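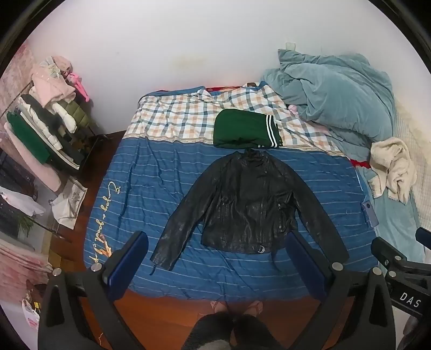 What we work on

Closomix is a research company working on garment handling. We study how a two-finger gripper can learn to fold clothing from demonstrations given by people in ordinary homes. The company was set up by Thibault Lacroix and has a staff of 12, most of them engineers.

Our current project, Riltach, deals with stiff and heavy garments. Published folding methods mostly concern T-shirts and towels, which drape in a fairly predictable way. A leather jacket does not. It holds its creases, the sleeves resist bending at the shoulder, and zips and buckles change how the hem behaves when lifted.

Method

Demonstrations are recorded with hand-held grippers, so that the finger positions in the data match those of the arm that later runs the policy. Each demonstration starts with the garment spread face-up on a bed, sleeves out to the sides. The bedding is left as it is. A policy trained only on plain tables tends to mistake striped or checked fabric for part of the garment, and rumpled blankets are a useful test of the edge detector.
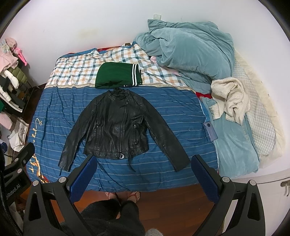
The Veloso model divides each fold into a grasp point, a lift height and a release point. Grasp points are predicted first, from the outline of the garment, and corrected once the fingers are close to the material. For jackets we added a separate class for belts and hanging straps, as the earlier version often chose a strap in place of the hem.

Results so far

With 100 demonstrations per garment type, the model completed a full sleeve-and-hem fold in 20 more trials out of every 100 than our previous version, Pruden. The gain came mainly from fewer missed grasps at the cuff. Collars remain the weakest area, and garments with a shiny surface still give poor depth readings under a ceiling light.

Working with us

We take on up to 6 student placements a year, starting in December. Applicants should be able to program in Python and have some experience of camera calibration. Placement enquiries go to the Riltach project office.

Page last updated May 10, 2024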